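Workshop notebook, two-arm build
12/1/18

Bench is still taken up by the Zokau frame, so today's work was on the bed again. Left the pillow and the blanket where they were. Base is as close to the mattress as the clamps allow.

Changes going in: new cable on the left gripper, routed outside the arm and clipped in one place. Right side not touched. Both arms on the Daneshvar supply, current limit as it was in May. Homed twice, the left shoulder came up a little short the first time and fine the second.

First job was the small stuff. The card and the white tube go down in the open part of the sheet and both arms wait outside until the planner is done. 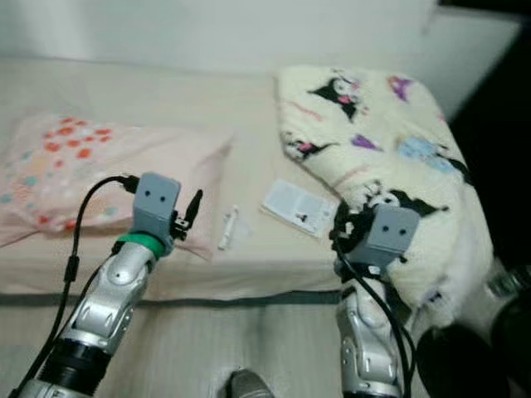 Zunis wrote in the margin that the start pose is too wide and the arms waste time coming in, and that we should park them closer and let the planner sort it out. Tried that last month. With the arms parked closer the elbows come up before the wrists do and the left one catches on its own cable. I'd keep the wide pose until the cable has a second clip. After that I don't mind.

Soft surface is the main trouble. The sheet gives when a fingertip touches it, so the contact threshold that works on the bench trips late. Lowered it to 90 in the config for both sides. Log is at 1,784 lines for the morning and most of that is the wrist complaining about small loads. Need to turn that message down before it fills the disk again.

Card: fingers slide over it. Coming in flatter helps, but then the wrist housing is too near the mattress. Left for next time.

Tube: no notes, same settings as the card.

Second job was paper, a thick stack held on edge. Gripper closes across the thickness and stops on current. The outer sheets want to curl away at the top, so the grip point should go lower than where I first set it. 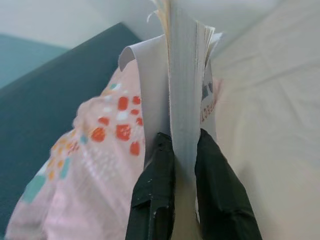 Denia
Build notes and wiring

Closing speed for the paper is set to 5 in the file, same units as the old one. Any faster and the current reading jumps before the pages have settled against each other. Encoder shows almost 4,000 counts from open to stop on the stack. I want that number again with a thinner one before I trust it for anything.

The fingertips are bare. Rubber pads are in the drawer with the spare hinges but they add width, and the card job needs the tips thin. Could make one pair of each and swap, two screws a side.

To do
Second clip on left cable
Quiet the wrist load message
Repeat homing test on left shoulder, cold start
Thin stack, same speed
Copy config to the shared folder, the one in there is from before the threshold change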